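Keeping the Yellow Fingers Honest
How the crew at Trandero looks after a hand-held gripper that folds laundry all day

The first thing to wear out is the fingers. They come off the printer bright yellow and a little rough, and for a few days they grab everything. Then the inside faces start to shine, and a shiny finger will let a trouser hem slip away just as the lift begins.

I spent a week with the team at Trandero that keeps sixteen pairs of hand-held grippers going, and I came home talking about fingers to anyone who'd listen. People carry these tools through ordinary bedrooms and kitchens, doing chores with them, and the recordings go off to train robot arms. Clothes are the hardest job on the list. Cloth drags, bunches and sheds lint into every gap it can find (black trousers are the worst, I'm told, though fleece has its enemies too).

So every tool gets a morning check. It takes four minutes if all goes well! The fingers are opened as wide as they'll go, then closed slowly on a strip of cotton. Both tips should touch the cloth at the same moment. If one gets there early, the screws come out, the mount is wiped clean and the whole thing goes back together. Next come the two round windows on the face of the housing, which get a dry lens cloth and nothing wet, ever.
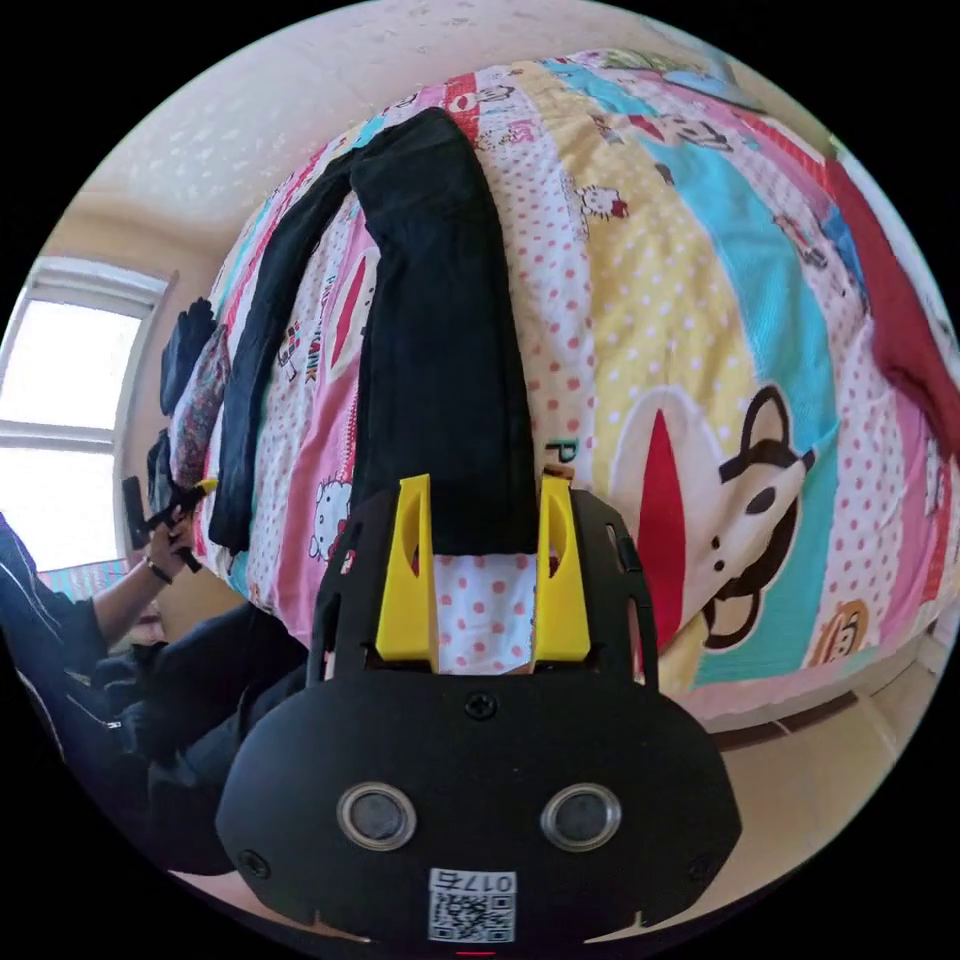

Fingers open at the hem of a pair of black trousers. The label on the housing reads 017右; the last character means "right."

Labels matter more than I expected. A left tool and a right tool look close enough to swap by accident, and a swapped pair can spoil a whole session before lunch. At the bench each code is scanned on the way out and again on the way back, and the crew reads the label out loud as well. It sounds fussy until you've watched someone sort through 208 clips looking for the spot where the hands changed places.

The best part of my week was the finger change. Trandero swaps them after 1000 grasps, whether they look tired or not. Old ones go into a coffee can, new ones get a light pass with fine sandpaper, and then comes the zeroing: close fully, hold, open fully, hold, close again. A good pair makes a soft double click. By my third day I could hear a bad one from across the room, and I was ridiculously proud of it.

The bench software is called Onier, and it draws the opening and closing as one line on a small screen. Healthy tools draw a smooth hill. Lint in the slide puts a little step on the way up, and the fix is a soft brush, a puff of air and another try. One tool had a step that kept coming back all afternoon, and the culprit was a single gray thread wound behind the left finger. It's taped to the wall above the bench now, next to the spare screws.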